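Slow bread in a cold kitchen

11/01/2018

Happy new year to you all, if it isn't too late to say so (my mother always held that you could go on saying it until the end of the month, and I've never seen any reason to argue with her). It has been quiet on here since the start of December, I know. We had a houseful, then we had the cold that the houseful left behind, and then I sat down to write several times and found myself reading seed catalogues instead.

What I have been doing, through all of it, is baking bread. Regular readers will remember that I gave up on sourdough in a bit of a huff last spring, after a run of loaves you could have propped a door open with. I put the starter out for the birds, who weren't keen either, and went back to the tin loaf I've made since I was first married. A good loaf, that one, and I won't hear a word against it. But we were staying up at Sirnargate in the autumn, and the bakery on the corner there does a dark, chewy, blistered sort of round that I ate for breakfast, lunch and most of one tea, and I came home wanting to try again.

So I began a new starter, half rye and half strong white, in an old honey jar. The instructions I'd followed before had me feeding the thing as though it were a lamb, twice a day and again at bedtime, and throwing half of it away each time, and I do so hate throwing flour away. This time I kept it small. A spoonful of starter, a spoonful of flour, a spoonful of water, stir, lid on loosely, off to bed. It sulked for the best part of a week and smelled of nail varnish, and then one morning it had climbed right up to the lid and smelled of apples!

The trouble, of course, is that our kitchen is cold. It faces north, it has a stone floor, and the back door has never fitted since the frame was replaced. All the recipes say to leave your dough somewhere warm, and for years I chased about with bowls, in the airing cupboard, on top of the boiler, once under the eiderdown with a hot water bottle. This winter I've stopped bothering. I mix the dough after supper, give it a few folds while the radio is on, cover it with a plate and leave it on the worktop until morning. It takes as long as it takes. On a mild night it's ready when I come down, and on a hard frost it might want until dinner time, and I've learnt to look at the dough and leave the clock alone.

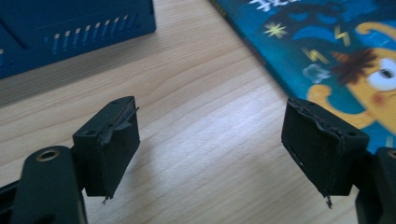
When I mentioned all this on here before Christmas, wondering whether a long cold night might make the loaf too sour, a reader called Kamolrat wrote back that it had been quite the opposite in their kitchen, that the really sharp loaves had come from an old, hungry starter and never from the slow rise, and that I should try feeding mine the morning of the day I meant to use it. I did, and the difference was plain from the first slice. Still a tang, but a gentle one, more like yoghurt than vinegar, and even the fussiest person in this house has been having it with marmalade.

Since several of you asked, I'll put down what I do, though please don't treat it as gospel. I use strong white flour with a couple of handfuls of wholemeal, whichever bag happens to be open. I had a sack of Flavau over the holidays, which drinks up a lot more water than my usual, and it caught me out the first time, so if your dough feels like clay, add a splash and don't be shy. The salt goes in after the flour and water have sat together for 30 minutes. I don't knead it at all now. I wet one hand, pull up an edge, fold it over, turn the bowl, and carry on until I've been all the way round, and I do that again whenever I'm passing.

In the morning I shape it on the kitchen table with as little flour as I can get away with, and tip it into a basket lined with a tea towel. Rice flour on the towel, by the way. I used ordinary flour for months and peeled my loaves out like sticking plasters. Then it has 2 hours or so of resting while I get on with the day — longer in this weather — and into the heavy pot with the lid on.

The pot has to be properly hot beforehand. I was mean with the gas at first and put it in cold, and the bottoms were pale and rather sad. Now it goes in when I light the oven and stays there for the whole of the first pot of tea. Lid off for the last part, until the crust is darker than you think you want. I take mine to the colour of a conker. It frightened me to begin with, but most of the flavour is in that crust, and the middle wants the extra time anyway.

And then you must let it cool, which I say knowing full well that I cut into last week's with steam still coming off it and had to eat the gummy end for my pains. (With butter. I managed.)

Things I haven't solved: the scoring, which goes wonky however sharp the blade is, and the large hole that turns up just under the top crust and lets all the jam through. I'm told that's the shaping. I've also been promising to try a seeded one, with sunflower and linseed soaked overnight, and there's a bag of dark rye from Flirkico in the larder that I bought without the faintest idea of what to do with it. If anybody has a rye loaf that doesn't call for treacle, do leave it in the comments, as we're right out and the lane's too icy for the bicycle.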